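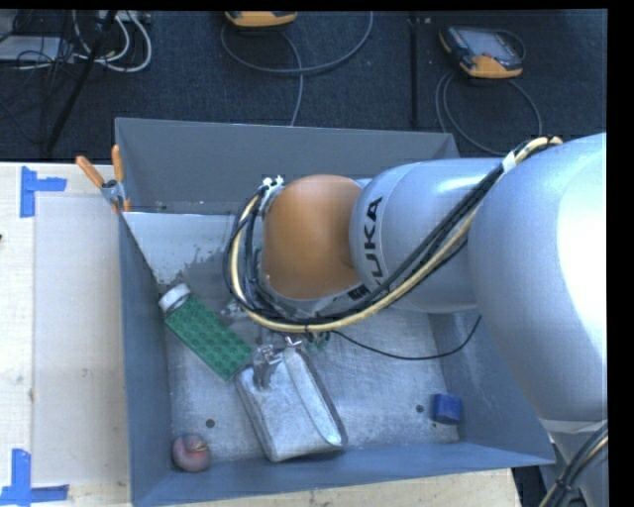
Gray metal bin with a small collection of objects, seen from the fixed camera.

Notebook entry, 15 June 2026
Wosetti Paper Conservation Workshop, Bench 2
Entered by: Daryna Zakharchenko
Read by: Farzad Bakhtiari

Subject: wheat starch paste for the Ledia ledgers, second batch.

The first batch was rejected on Friday's form by S. Tessier as too thick for the spine linings. It brushed out unevenly and left ridges under the Japanese tissue. The remainder has been discarded and the jar washed. The present entry replaces the recipe given on the previous page, which should be considered withdrawn.

Preparation. Starch was soaked overnight in deionized water in the small covered pan. Volume of water at the start of cooking: 200 ml. The paste was cooked on low heat with constant stirring. It turned translucent later than expected and was held on the heat for a further 5 minutes after that point. Final pH was not taken. The meter is with M. Nazarenko for calibration, and strips were used in its place; the reading was neutral within the limits of the strip.

After cooling, the paste was passed through the horsehair sieve 2 times. A third pass was begun and abandoned, as the paste was already smooth and the sieve was needed at Bench 4.

Dilution. Two working strengths were made up. The thicker one is intended for board attachment and the thinner for tissue repairs. Both are in the refrigerator, second shelf, labeled with my initials. Colleagues are asked not to draw from the thinner jar until the Ledia repairs are finished.

Trial on scrap. Strips of old ledger paper from the offcuts drawer were lined with the thinner paste and dried between blotters under light weight. Results were satisfactory on the ruled side. On the unruled side there was slight cockling at one corner, which I attribute to uneven wetting on my part. The iron gall ink did not move where tested, but the red ruling bled faintly in one strip. The red is therefore to be treated as water-sensitive throughout the volume until Z. Fedoruk has completed spot tests.

Ledger, current condition. Text block intact except for the last gathering, where the sewing has failed. Folio 92 is detached and has a tear from the fore edge into the second column of figures. It has been placed in a folder on its own and must stay with the volume. The old spine lining has been reduced with a poultice as far as the third band. Work below that band is suspended pending the spot tests.

Humidity in the room was high through the afternoon, and drying times recorded today should not be used for planning.

To do
Repeat the lining trial with a drier brush.
Ask F. Bakhtiari whether the Seo tissue in the flat file may be used for the tear, or whether it is reserved.
Order blotters.
Return the sieve cover to Bench 4.

Added later, same day: F. Bakhtiari confirms that the tissue is reserved. The thinner stock in drawer 5 is to be used, toned if required.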